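Budgeting for a bench gripper: what to price before you order

Most workshops price the gripper and forget the rest. Our quote from Figueiredo in April came to $1,552 for a two-finger unit with mounting hardware. By the time we added spare pads and freight, the order stood at $1,693.

Put consumables on their own line. Pads and facings wear long before links or pivots do, so ask the supplier for a unit price on each and a lead time in writing. Warden sells facings by the pair – Mallow sells them only as a full finger set.
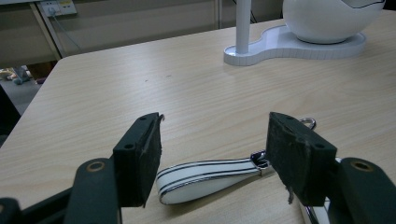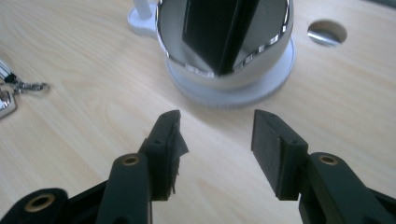
Payload figures sell grippers, but for household-sized objects the pad facing deserves more of the budget. Write down the hardest items you expect to handle and ask for a trial on those before paying a deposit. A flat strap with a metal clasp, lying flush on a tabletop, is a fair test of fingertip clearance. Keys on a clip are another, and so is anything round and shiny near a lamp base. Check the facing at the edges as well as the middle: once it has frayed or torn, as on the left finger in both views, budget for a replacement. Allow for 2 spare sets in the first year.

Measure the bench too. Cable holes, rounded corners and fixed lamps all take away usable area, and Estano's planning sheet has no column for them. Add one.

Keep the old pads until the new ones have been fitted and checked for alignment.

Related tips
Choosing a bench lamp with a weighted base
Labelling spare parts drawers
Cable holes: sizes and grommets
When to replace foam facings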